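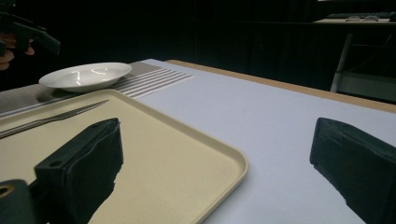
Posted by Radek Polák in Robots, November. 11 comments

I keep being told that the data problem in robot manipulation is solved. You stop wheeling an expensive arm around, you give people a pair of hand-held grippers with cameras on them, they do chores with them, and a policy learns from the footage. The latest version of this claim comes from Garport, whose write-up of their table-laying work has been passed round my office twice now, each time with more exclamation marks.

I'm not against the method. I've used it. A tray, a bowl, a bit of cutlery on a white table and two people's worth of patience will get you more usable demonstrations in an afternoon than I used to get in a week of steering an arm with a joystick. What I don't accept is the jump from "cheap to collect" to "works anywhere", and the Garport write-up makes that jump in its second paragraph.

Take the knife. Thin, shiny, lying flat on a tray with a raised rim. A person holding a gripper gets at it by feel as much as by sight. You press down, the pads give a bit, you feel metal, you tilt. The camera records the tilt. It doesn't record the reason for the tilt. Train on that and you get a policy that tilts at the right sort of moment and has no idea what to do if the knife is a few millimetres lower than last time.

Chandrasekhar Gowda, who has more time for this work than I do, told me that's what the padding is for: soft fingers forgive small errors. Fine, they do. But then I want to know how much of the reported success belongs to the learning and how much to the foam. Run it again with hard fingers and print the number. The write-up doesn't.

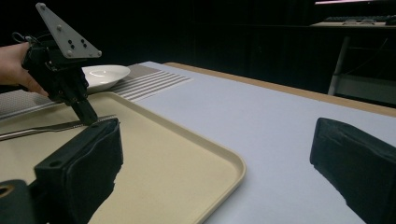 What the result says

The headline test uses 8 objects, and the policy is said to cope with "new settings". I went looking for what a new setting was. There were 2, and as far as I can tell from the text both had a pale tabletop and the same kind of lighting. I'd call that the same setting with the furniture moved.

Then there's the two-handed part. With a gripper in each hand, a person can steady one thing while picking up another, and the paper makes a lot of this. Yet the scores are given per object and not per hand, so a run where one gripper did all the work and the other hung about nearby counts as a two-handed success. Sundside made the same choice last year and got picked up on it. I'd hoped that would stick.

What would change my mind

A dark table. A tray that isn't the one from training. Failures listed by type, so I can tell a missed grasp from a dropped fork. And somebody outside the group running it. Dvořáček have said they might, and if they do I'll post whatever they find, including if it makes me look daft.

Until then I'm filing it under good tool, thin evidence. Gowda disagrees and will no doubt say so in the comments.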